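Filed under: Toys & Play > Storage > Your Questions

Paper bags and plush: the questions we keep getting
By the Skumix toy desk - updated in June

Do I really need a special toy storage bag?

Probably not. We have read plenty of claims for toy totes with compartments and toggles, and most of them describe a sack. A plain brown paper bag with twisted handles holds a few small plush and a piece or two of play food, and you likely have one folded behind the fridge already.

Won't a paper bag just fall apart?

Sooner or later, yes. The handles are the weak part, and anyone who tells you paper lasts as long as cloth is selling paper. Creases and a crumpled top don't matter much. A split along the bottom does. Ours at the Trendemcombe shop get swapped out every Tuesday whether they look bad or not.

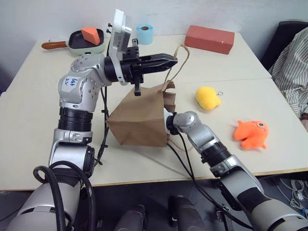 How much should go in one bag?

Less than will fit. We stop at 10 small things. Past that a child tips the whole lot on the floor to find the one at the bottom, and you are back where you started.

Can plush and play food share a bag?

They can. A toy frying pan is the usual troublemaker, as the handle pokes out and tears the paper. Put the pan in first, flat, and let the soft toys sit on top. Foam bricks and wedges weigh next to nothing and can go wherever there's room.

What about plush with a key ring on it?

We are not fans. The ring snags on other toys, and for very small children it's one more thing to chew. If the toy is going in a shared bag, take the ring off first. If it won't come off without cutting, hang the toy on a backpack and keep it out of the toy bag altogether.
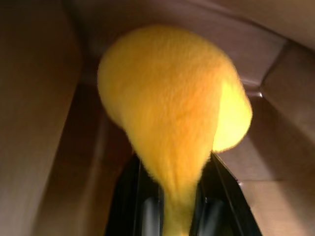

Short yellow fuzz, a close look.

The fuzz on ours looks flat. Is it ruined?

Doubtful. Short fuzz gets pressed down wherever it is squeezed, and a soft dry brush usually brings some of it back. The Kita page on plush care recommends 38 strokes in each direction, a number we can't find any reason for. Brush until you're bored, then look at it again in the morning.

Do sprays that "restore" plush work?

We tried 2, and could not tell the sprayed toys from the brushed ones. Memon readers sent us 153 messages on the subject and opinion was split, so take our word with some salt.

Can I mend a torn bag with tape?

Once. Colored tape across a small tear is fine, and children like choosing the color. A bag on its second repair should go in the recycling - with the tape peeled off, if your local service asks for that.

Do you sell the bags?

No. Ask at the grocery store.

Questions or corrections? Contact the Skumix toy desk | © Skumix | Back to top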